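Medby Centre for Household Studies
Small Bins and Countertop Waste - handout for session 4
Last revised 30 Jun 2024

What this session covers

Last time we looked at kitchen bins of 23 litres and over. Today is about the small lidded container that lives on a worktop, a desk or a bathroom shelf. Students tend to skip past these, but they are emptied more often than any other bin in the house and they are the ones people complain about.

Please read section 3 of the Skodia workbook before the practical. Bring the worksheet from last week, filled in.

1. Parts and terms

Body: the outer shell. Usually a cylinder or a rounded box. Slightly tapered sides let the bodies stack in storage, provided the lid comes off.

Rim: the edge of the opening. A flat rim is level all the way round. A slanted rim is higher at the back than at the front, so the opening faces the user.

Liner: the inner part, where there is one. A dark liner hides stains, and for the same reason it hides dirt. Check it by touch as well as by eye.

Lid: loose, swing or hinged. In this course "hinged" means fixed along the back unless we say otherwise.

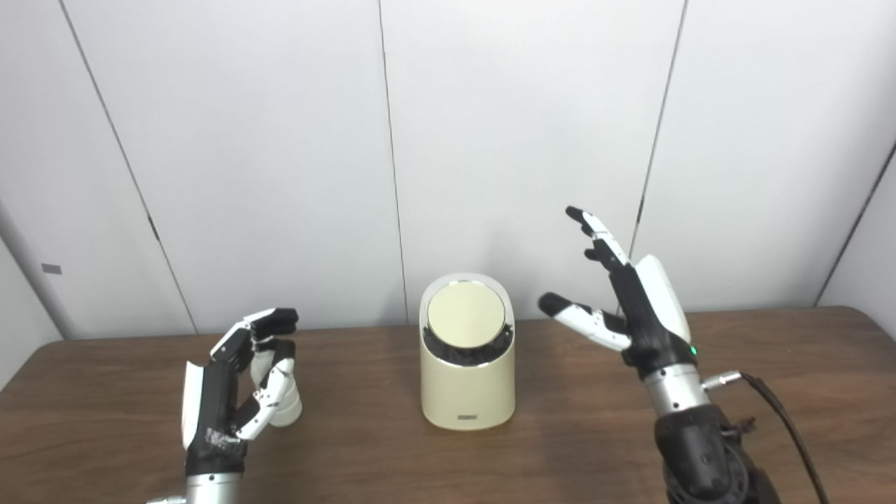

Fig. 1. Cream container with a slanted top and a circular lid. Note the black lining showing below the front of the lid.

The slant matters more than it looks. On a low table the user sees the face of the lid straight away and doesn't have to lean over. On a high shelf the gain is smaller, and a flat rim does just as well. Write down the height of the surface whenever you record a container, as two people measuring the same bin in different rooms will otherwise disagree about how easy it is to use.

2. Opening and the space behind

A back-hinged lid needs room to swing. Before you place the container, open the lid fully and measure from the back of the body to the furthest point the lid reaches. Add 30 mm. That is your clearance, and it goes in column two of the worksheet.

Common faults found in last year's worksheets:
- clearance measured with the lid shut
- container placed under a wall cupboard and only tested at the front edge of the worktop
- lid left open for the whole test, so the hinge was never tried

3. What goes in

Small bins get used for tall, narrow things - bottles, tubes, rolled paper. A bottle standing upright takes up very little floor space inside but can stop the lid closing.
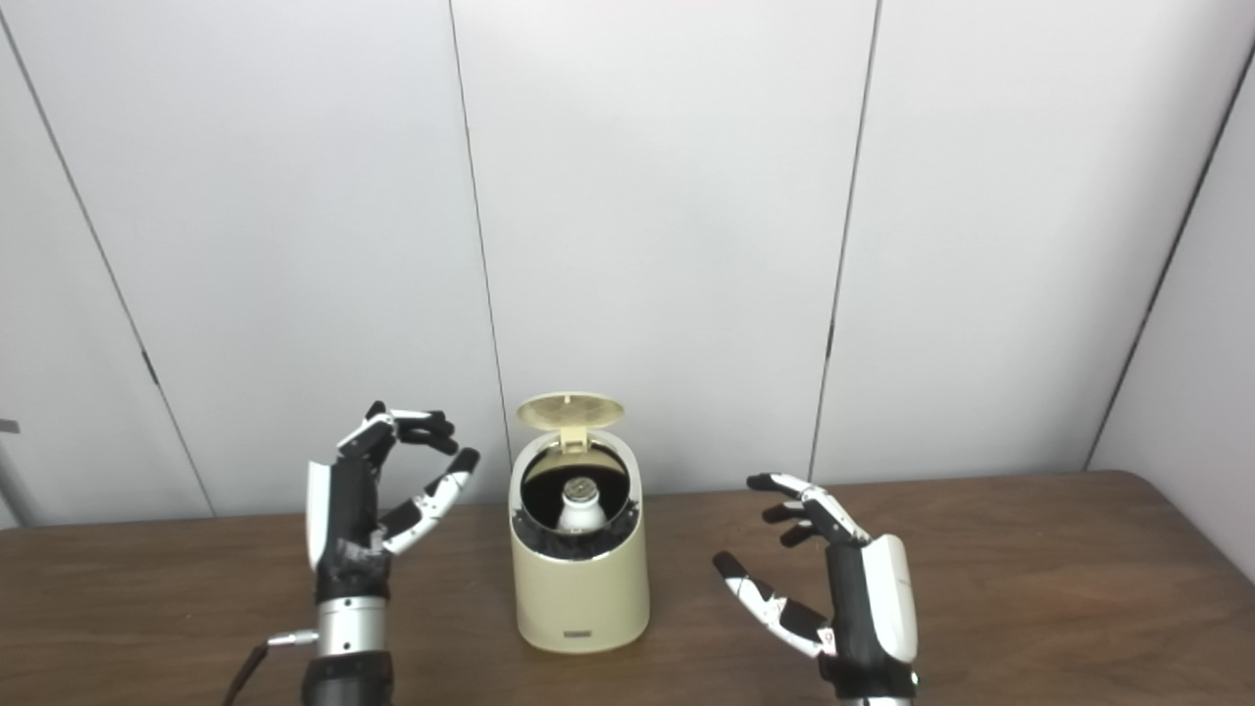 For the worksheet, treat height and volume as separate questions. A container may have plenty of volume left and still be full as far as the lid is concerned. Gunawardena's term for this is "lid-full", and we will use it from here on. If an item makes the bin lid-full, lay it on its side and try again. Record both results. Don't press the lid down, even gently, as a strained hinge spoils the next group's readings.

Rinse bottles and let them drain before the test. Caps stay on.

4. Practical task

Work in pairs. Each pair needs one container, a ruler, a cloth and a set of test items from the tray.

a) Measure the inside height at the front and at the back. With a slanted rim these differ.
b) Open and close the lid 100 times, counting aloud. Note any change in how it moves. (The Skoltumance test asks for 1000, but we don't have the time.)
c) Put in the test items one by one, upright first, then flat.
d) Wipe the liner, dry it and put everything back on the tray.

Step b) is dull. Swap over halfway through.

5. For next time

Worksheets are due at the first session in July. We move on to pedal bins, which need floor space, so the desks will be pushed back - please leave bags in the corridor.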